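The Stivon sorting arm, for toy libraries, play cafés and hire shops

Lambrechts has been looking after toys and games in one way or another since 1944, and for most of those years the tidying up was done by hand, by whoever was left at the end of the day. The Stivon is our answer to that last long hour. It is a bench arm with a two-finger gripper and a small camera at the wrist, and it picks up building bricks one at a time and carries them to the tray you have chosen for them.

We build it at our Ustiditz workshop, and we try every program there on ordinary bricks on an ordinary hard surface before it goes out to anybody. Shiny stone is a fair test for a camera, what with the veins and the glare, and bricks that have been played with are never as neat as the ones in the catalogue (ours have the scratches to show for it!).

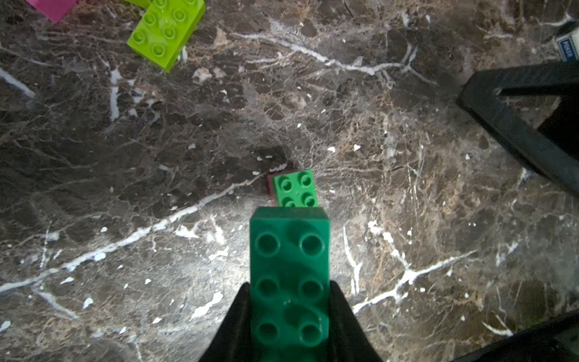
Dark green 2x3 brick held upright between the fingers, seen from the wrist camera.

The question we hear most often from shop managers is what happens to the people, and we do like being asked. At the Stukden play café, where a Stivon has been working since November, the staff still do the closing round together, but the sitting and sorting has gone. They spend that time checking the board games for missing pieces, washing what needs washing and chatting to the families who are slow to put their coats on. It did take them a few weeks to get used to it. One of them told us she rather missed the sorting, as it was the only quiet bit of her shift, and so on some evenings she switches the arm off and does a tray herself, and quite right too.
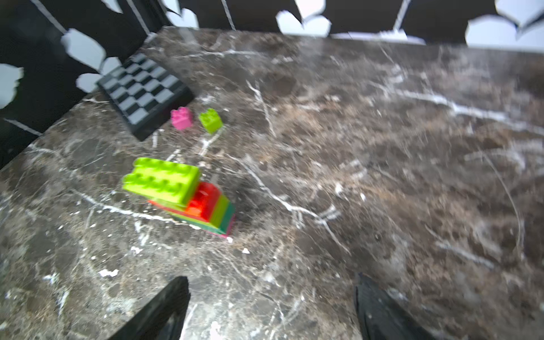
Bricks that have been left pressed together are harder work than single ones. The Stivon will lift a small stack whole and set it in the "hands needed" tray, and somebody pulls it apart when they have a moment. We have tried to be plain about this with our customers, and we would ask you to plan for a person to be nearby whenever the arm is running. A morning's training is included, for as many of your staff as you care to send along.

What you get
Arm, gripper and wrist camera
17 sorting trays, stackable
Spare finger pads, 200 pairs
Printed handbook in large type

Reach and hire
The hire charge is 169 euros a week, with delivery and setting up included. Please measure your bench before ordering, and do ring the workshop if you are in any doubt at all.

Page last updated March 22, 2020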